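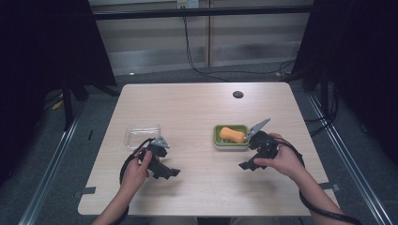
The hand-held grippers over the test table, with the sponge in its green dish.

Keeping the fingers true

October 2025
By Talha Lashari
4 min read

The first job at the Grusen workshop in Bokavstead is checking the fingers. Each black gripper carries a pair of metal ones, and if they close out of line, a sponge will twist as it is lifted.

Khokhar, the technician who looks after the pair, closes each gripper on a strip of paper and pulls. The paper should drag evenly on both sides. If it slips on one, she slackens 2 screws, nudges the finger across and tries again. A good morning takes 11 minutes.

The bodies are 3D-printed, and they wear at the trigger. Khokhar keeps spares in a biscuit tin and has changed four triggers since March. The old ones go in a drawer with the date written on in paint pen.

Cables are the other weak point. They run back over the hand and wrist, and every turn of the arm pulls at the plug. She leaves a loop of slack there and feels along the sleeve for kinks before anyone starts.

Then comes a short trial with a glass dish and a sponge in a soap dish. Glass shows up a finger that closes too hard. The sponge shows up one that closes late.

The log, kept in a program called Jatia, stands at 1,046 checks. Most entries say only "fine". The longer ones are nearly all about screws working loose, and Khokhar now puts a dab of thread lock on each when she refits it. The left gripper is due a new plug next.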